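Sirnside Community Help > Crafts and Hobbies > Paper and Ink

Calligraphy felt: how do I get it to lie flat, and is the grid any use?

Asked in March by inkyelbows

Hello all. I've started brush lettering this year after doing a taster evening at the library, and I've treated myself to one of those big white felt mats with the grid printed on it. Mine is a Kusuma. It arrived folded into a parcel the size of a paperback and it has creases you could lose a biscuit in. I've had it under the atlas and two dictionaries overnight and it's a bit better, but every time my brush crosses a fold the line wobbles.

Also (second question, sorry) my table is pine and pretty knocked about. Do I need something under the felt or is the felt enough on its own? I'd like to leave everything set up at one end so I don't have to unpack it all every evening.

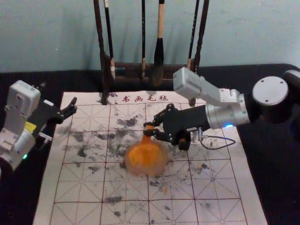
My paper is only thin practice stuff, 35 sheets to a pad, and I can see the grid through it, just. What I'm after is a white mat lying over a black cloth like this one, with the brush rack kept on the table too, because the edge of the felt shows up so clearly against the dark and I'm forever putting my paper down crooked. Would any old black cloth do? I have a length of curtain lining from Zinano that I never used.

Thanks in advance!

2 answers

mossbank_pen
Ooh, I can help with this one. Iron it! Low heat, no steam, and put a clean tea towel between the iron and the felt. Mine is a cheap one from Dornia and I was terrified the grid would come off on the towel, so I tried a corner first and it was fine. Do try a corner of yours though, I can't speak for Kusuma printing. Once it's warm, smooth it out with your hands and leave it alone until it's cooled right down. After that, roll it, never fold it. I keep mine round the cardboard tube from some wrapping paper with an elastic band at each end.

Cloth underneath: yes, definitely. Felt on its own slides about on a polished table and ink does go through if you're heavy handed (I am). Curtain lining might be slippery, so I'd try it before you commit. Mine is thick black cotton, 4 quid off the market, and it hangs over the front so my sleeves don't catch on the table edge. Wash it first or you'll get fluff on everything.

On the grid, I use it for keeping my columns upright and ignore it the rest of the time. Whatever you do, don't draw on it in pen to make extra lines. I did that and now I've got a wonky blue stripe forever.

Helpful: 288

gerbilfan2
just turn it over and use the back, no grid on mine that side but the creases dont show as much. i use newspaper under it. dont bother with special cloth

Comment from inkyelbows
Ironed it last night with a tea towel and the corner test went fine, so I did the lot. Two creases left, both right at the edge where I don't write. The lining was slippery, you were right, so I'm off to the market for cotton.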